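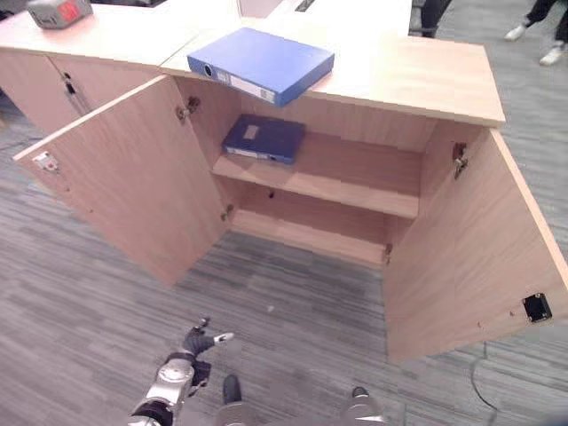 Cuaderno del taller de transcripción — entrada del 15 de junio de 2024

Asunto: Vida del ermitaño de Desero, códice 3934, segunda vuelta al capítulo de la travesía.

Retomo donde lo dejé, es decir, en medio de una frase y con el santo metido en una barca. Lleva ahí desde la entrada anterior, el pobre. El pasaje dice que embarcó «sin remo ni timón», lo cual es tópico de manual, y que llegó a tierra al tercer día, lo cual también. Hasta ahí ninguna sorpresa. El problema viene en la línea siguiente, donde el copista escribe una palabra que en la primera vuelta leímos como panem y que a mí, con luz rasante, me parece pannum. Cambia bastante la vida de un ermitaño que la Providencia le mande pan o le mande un trapo.

Lo que he hecho esta mañana:

Primero, luz normal, la lámpara de 4000 K, sin lupa. Se lee pa, luego una mancha con pretensiones, luego um o em según el humor del lector. La tilde de abreviatura existe. Tiene un arranque limpio y un final que se mete en la mancha, así que descarto que sea suciedad.

Segundo, luz rasante desde la izquierda con la lámpara Hviid. La tilde mejora. La vocal no. Apunto, para quien venga detrás, que la Hviid pierde el ángulo ella sola a medida que se calienta y que el tornillo de la rótula no se arregla apretándolo más fuerte. Ya lo hemos probado todos, cada uno convencido de ser el primero.

Tercero, cotejo con Clirton. El manuscrito de Clirton da panem, clarísimo, con una letra preciosa y una seguridad que siempre me pone en guardia. El copista de Clirton no duda nunca. Tampoco dudó al convertir el nombre de una isla en un verbo tres capítulos antes, y le quedó una frase elegantísima que no quiere decir nada.

Mi propuesta provisional: dejar pannum en el texto con interrogante en el aparato y panem como variante de Clirton. Sé que en la última reunión quedamos en no cambiar lecturas ya aceptadas sin dos pares de ojos. Esto es una petición formal del segundo par.

A favor de pannum: más abajo, en el episodio del leproso, el ermitaño le entrega «el paño que había recibido del mar». En la primera vuelta pusimos una nota larguísima, mía en buena parte, explicando que faltaba un milagro intermedio en el que el mar le daba el paño, perdido seguramente en un cuaderno desaparecido. Es una nota muy erudita. Si pannum es correcto, el cuaderno desaparecido no ha existido nunca y la nota se puede tirar. Me ha costado una tarde de reflexión admitirlo y la estoy pasando por escrito para que no se me olvide mañana.

En contra: al llegar a tierra, el santo «da gracias y come». No está claro qué come. Comer, comer, en las Vidas se come poco y casi siempre algo enviado por un cuervo.

Sobre la fecha de la fiesta

Asunto distinto, pero lo meto en la misma entrada para no perderlo. El prólogo sitúa la muerte del ermitaño en noviembre. El calendario litúrgico que va cosido al final del mismo códice pone la conmemoración en primavera. En el pueblo se celebra en verano, con procesión hasta el embarcadero y bendición de las barcas, y allí la cuestión se considera zanjada desde siempre. Cuando consulté por carta a la parroquia me contestaron con mucha amabilidad que en noviembre llueve.

Barajamos hasta ahora dos explicaciones. Una, que la fecha de primavera sea la de un traslado de reliquias y no la del tránsito. Es la solución habitual y sirve casi para cualquier santo con dos fiestas, razón por la que me gusta poco. La otra, que el calendario venga de otra casa, con otro santo del mismo nombre o de nombre parecido, y que alguien lo encuadernara con la Vida porque estaba a mano y tenía el mismo tamaño. Los encuadernadores han creado más tradiciones que los teólogos.

He mirado el cosido. El cuadernillo del calendario tiene agujeros de una costura anterior que no coinciden con los del resto. Esto no demuestra de qué casa viene, pero sí que tuvo vida propia antes de acabar aquí. El primer folio está más gastado que los siguientes y con el borde inferior oscurecido, como de haber pasado por muchos dedos. Los de la Vida, en cambio, están casi impecables hasta el folio 261, donde empiezan las indulgencias. A partir de ahí se nota que el libro se leía.

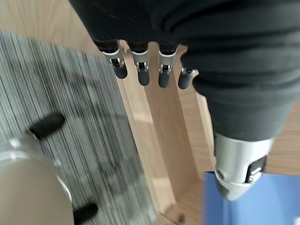 Volviendo al calendario: la conmemoración está escrita en rojo, con tinta distinta de la del resto del mes y por una mano que aprieta mucho. Eso me hace pensar en un añadido. Si fuera así, alguien de la casa cogió un calendario ajeno, vio un hueco en primavera y colocó ahí a su ermitaño. Ni traslado de reliquias ni santo homónimo: un hueco. No lo pondré con estas palabras en la introducción.

Tintas

La prueba de la receta del folio 270 sigue su curso. Recuerdo para los que no estuvieron: el recetario que va al final del códice, después de las oraciones contra el mal de muelas, trae instrucciones para tinta de agallas «como la hacía el santo varón». Que un ermitaño que según su propia Vida no poseía nada tuviera receta de tinta es una contradicción que el autor no parece haber notado, o que le daba igual.

La receta pide agallas machacadas, vino blanco, goma y vitriolo, y dejar reposar «lo que dura una novena». Hemos entendido nueve días. Se me ocurre que también podría ser el rato que se tarda en rezar una, en cuyo caso llevamos ocho días de más. La muestra A, la de la novena larga, da un negro bueno, con algo de poso y un olor que ha motivado comentarios. La muestra B, colada el mismo día, sale gris y se oscurece sobre el pergamino al rato. La B fluye mejor. La A escribe como si tuviera opinión propia.

Pendiente: repetir la B con la goma de Gitier en lugar de la que teníamos, que venía con trocitos de corteza y de algo más que prefiero no investigar. Pendiente también etiquetar los frascos con lápiz. La etiqueta de la muestra A está escrita con la muestra B y no hay manera de leerla, lo que como experimento tiene su valor pero como etiqueta ninguno.

El leproso y el orden de los episodios

Ya que estaba, he releído el episodio del leproso entero. En Desero va después de la travesía y antes de la fundación del oratorio. En Clirton va al final, casi en el lecho de muerte, donde luce más. El redactor de Clirton tenía sentido del espectáculo y reservó los milagros buenos para el último tercio. El resultado es que su santo pasa la juventud caminando de un sitio a otro sin que ocurra gran cosa y de viejo no da abasto.

Para la edición mantenemos el orden de Desero. Pero ojo con las referencias internas: el aparato sigue numerando los episodios según Clirton desde que copiamos la plantilla, y hay remisiones que mandan al lector a un milagro que todavía no ha leído o que no existe. He corregido las del capítulo de la travesía. Las del oratorio no las he tocado. Están mal, que conste, y si alguien las arregla antes que yo no me ofenderé.

Otra cosa pequeña. El leproso, en Desero, no da las gracias. Se lleva el paño y se va. En Clirton hay un discurso de agradecimiento de media columna con dos citas de los salmos. Me inclino a pensar que el discurso es postizo, entre otras cosas por el ritmo de las cláusulas, que suena a sermón y no a relato. También es posible que Desero abrevie. El copista de Desero abrevia cuando se acerca el final del cuaderno, y aquí le quedaban pocas líneas, con lo que el argumento del ritmo se me cae a medias. Queda apuntado con las dos patas, la sana y la coja.

Para la próxima

Segundo par de ojos para pannum/panem. Mejor alguien que no haya leído esta entrada, así que quien la esté leyendo queda descartado y puede ir buscando sustituto.

Pedir a la biblioteca de Clirton una foto nueva de la línea de la isla. La que tenemos corta la última palabra y llevamos toda la transcripción fiándonos de lo que suponemos que pone.

Comparar el rojo del añadido del calendario con el de las rúbricas de las indulgencias. A simple vista se parecen. A simple vista también parecía panem.

Reescribir la nota del milagro perdido. Reducirla a dos líneas, o a una. Guardar la versión larga en mi carpeta personal por si vuelve el cuaderno desaparecido.

Apagar la Hviid. Vengo de comprobarlo y estaba encendida, apuntando al techo.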